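The Clear Table Method, a thread from someone who does not believe in it

1/ My sister-in-law Teodora has sent me the Lirkia course on keeping one surface in your home clear. One surface, 30 days, and then the calm is supposed to spread to the rest of the house like damp. I said I'd try it on the round table. Starting point:
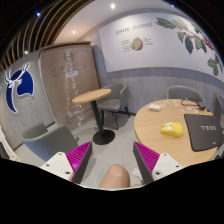
2/ First lesson wants me to "greet the surface." I'm skipping that.

3/ Second lesson says every object on a table is a decision you put off. Is it? The yellow thing is on the table because I like it on the table. It's shiny and it's yellow and the walls in there are grey. I decided that ages ago.

4/ Teodora says I'm being difficult. Noted.

5/ The course sorts everything into Guests, Residents and Squatters. Guests leave by nightfall. Residents get a permanent spot. Squatters are evicted. I'd like to know who wrote this and whether they have ever rented.

6/ OK so, going by the book. Yellow thing: Resident. Dark flat case: Guest. Black cable and its little adapter: Guest, traveling with nobody, apparently. White packet: no idea. The small pale bits all over the back of the table: Squatters, every one.

7/ The small pale bits are the whole problem and the course gives them half a page. It spends nine pages on books. I don't keep books on that table. Who keeps books on a round table, they make no sense on it, you can't line anything up.

8/ Which reminds me. Nothing in these systems is ever designed for a round table. "Use the back left corner as your landing zone." What corner?

9/ Erhan Değirmenci asks under post 1 if I staged the mess. No. If I were staging a mess I'd do a better one. Half that tabletop is bare wood.

10/ And that's sort of my first real objection. By the standards of this course my table is a failure, and when I look at it I see a table with some stuff on it. You could put a plate down. You could put two plates down if you were friendly.

11/ Someone else wants to know about the whitish crumpled thing on the floor. The floor isn't covered until the third module. I'm not getting ahead of the class.

12/ Evening of the first day. Guests are supposed to be gone. I wound up the cable and carried it to the hall drawer. The drawer didn't want it. I put it in the kitchen. So the kitchen now has a cable and I'm supposed to feel lighter.

13/ This is what I've always suspected about clear surfaces. They don't reduce anything. They export. Somewhere behind every clean table in a magazine there's a chair with a pile on it, and the photographer is standing in front of the chair.

14/ Recep Başaran says his mother kept a clear table for her whole life and there was no chair. Recep, with respect, did you ever open the sideboard?

15/ He's gone quiet.

16/ Day two. Squatters. The course says pick up each one, ask what it's waiting for, and act within 2 minutes. I picked one up. It wasn't waiting for anything. It was a bit of paper stuff the size of a bit of paper stuff.

17/ I can hear you all saying throw them out. You throw them out. I've done that before with little bits off that table and spent the following evening on my knees next to a trash can with a flashlight.

18/ My own method, no module required, free to anybody: a saucer. Put the bits in a saucer. When the saucer is full, deal with the saucer. I've been doing this on and off since before Lirkia had a logo.

19/ Yes, the saucer was in the cabinet when I took the picture. Thank you Dilek.

20/ For people joining late, Dilek Kırmızıgül is the reason I'm doing this in public. She bet me a lunch I'd quit before the second week. She has also taken the course and her table does look very nice, I've eaten at it. She clears it right before people come over. I've seen the bedroom.

21/ Day four, and I want to be fair, so I'll report a good thing. I wiped the table this morning and it took hardly any time. Normally I wipe in a sort of coastline around things. Full circle of pale wood, quite pretty in the morning light. I'd forgotten what it looks like all at once.

22/ Then I put my coffee on it and that was that.

23/ The course would call the coffee a Guest. The course says I should have "walked it out" when it was done. I walked it out at lunch. I'm not apologizing to a table.

24/ Got an email from them. There's a thing called the Andodeck, a set of prompt cards you keep on your clear surface to remind you to keep it clear. Read that again slowly.

25/ You'd be selling me small pale cards. For the table. Where the small pale bits are. I've got the refill already!

26/ Oğuzhan Özkan, who owns the Andodeck, writes that it comes in a tin and the tin is very handsome. I'm sure it is. What's the tin, Oğuzhan? Guest or Resident?

27/ "The tin is exempt." There it is. It's always the stuff you paid them for that's exempt. I had the same thing years ago with the Flamton trays, a big stack of trays to stop you stacking things. I still have them. They're in the closet, stacked.

28/ Day six. The dark case went back on the table last night. I was using the table. I sat down, I had my things out, I got up, they stayed out. The course has a word for this and the word is "relapse," which I think is a pretty heavy word for a table.

29/ A question I sent to their support address, word for word: "If a table is clear because no one is using it, how is that different from not having a table?" Waiting on an answer.

30/ Teodora says the point is that you start fresh every time. You sit down and there's nothing of yesterday there. I get that. I can see it working for someone who does a different thing every day. I do the same thing every day. Yesterday's stuff is today's stuff. If I put it away I just have to go get it.

31/ I've been to the hall drawer and back more this week than in all of November.

32/ Support wrote back. They thanked me for my curiosity and gave me a code for money off the Andodeck.

33/ Day eight. I found a rule in the course I agree with, so here it is, and you can have it without paying: nothing gets set down on top of something else. Side by side is fine, on top is not. That's the only thing in the first 713 paragraphs or whatever it is that changed how the table works for me. You can see everything. Nothing gets lost under the case.

34/ Then I looked at the starting picture again and mostly I was doing that anyway. Spread out, side by side, all of it in sight except what the cable crosses. I may have been a natural.

35/ The white packet has a home now. It's the kitchen windowsill, next to the cable. The windowsill is starting to have opinions about this.

36/ Hattar, which is the shop two streets over and not a course, sells a shallow wooden tray, round, no words on it. I picked it up and put it down again. A tray is a saucer with ambitions. Still thinking about it though.

37/ Several people have asked whether the calm spread. I checked. The shelf by the door is the same. The chair is worse. I've got a chair now, I didn't have a chair before, see post 13.

38/ Where I've landed, halfway into the second week, bet won, Dilek owes me lunch: yellow thing stays. Case stays when I'm using it and also when I'm not. Cable has come back from the kitchen. The bits are in the saucer. Whatever falls outside the saucer is weather.

39/ Would I tell you to do the course? If your table is so bad you eat standing up, maybe, and then only the first module and the side by side rule. If you've just got a table with stuff on it, you've got a table.

40/ Teodora has asked for the login back. She wants to do the one on drawers.

41/ Erhan wants an "after" picture. It'd be the same picture, Erhan, with a saucer in it.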